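Balura muesli bowl, set of two: my review after some weeks

I bought the Balura bowls because my old ones became grey in the dishwasher and I wanted something light for breakfast. I paid 25 euros for the set, with delivery. My flatmate Inger Briem also used them every morning, so this is the opinion of two people.

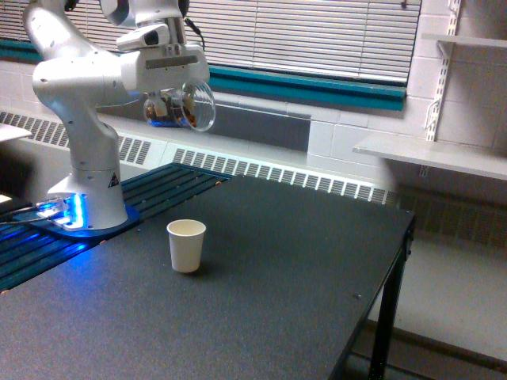
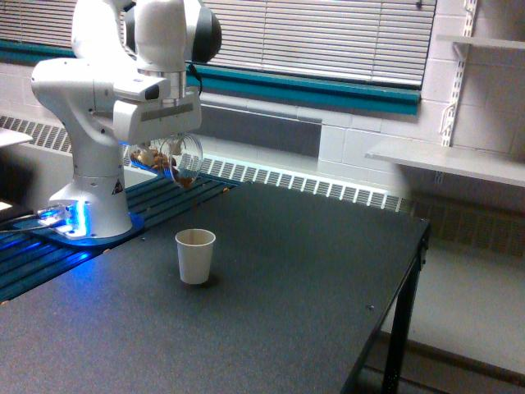

The first thing I look for in a breakfast bowl is the size, and many shops do not tell it clearly. Balura writes 840 ml, and I measured it with a jug and it is correct. For me this is a good size. A portion of 80 g of muesli with milk and a cut banana fits well and nothing goes over the side when I walk to the sofa. I also like a bowl that you can see through, like the clear one with the brown pieces heaped against its lower lip, because you know how much is left without standing up to look. With my old Cumance bowls, which were dark blue, I always took too much.

The weight is pleasant. Inger has pain in her wrist and she holds it with one hand without problem. The rim is smooth, but a little thick, so when you drink the last milk some drops can run down your chin. It is not serious, only I would not do it in front of guests.

Now the less good points. The bowls do not stack well. If you press one into the other they stay together, and I needed warm water to separate them. The foot is also quite small, and on my tray, which is not very flat, the bowl turns when I put the spoon in. The Gurkis bowl of my sister has a wider foot and stands better, but it is heavier and costs more.

Cleaning is easy if you do it at once. Dry oats stick to the bottom like glue, so I leave water inside while I get dressed. After 3 weeks in the dishwasher I see one small scratch, probably from a fork.

I give four stars from five. I will buy another set in July, when my parents come to stay, and I hope that by then they also sell it with a lid.

Aldana Saavedra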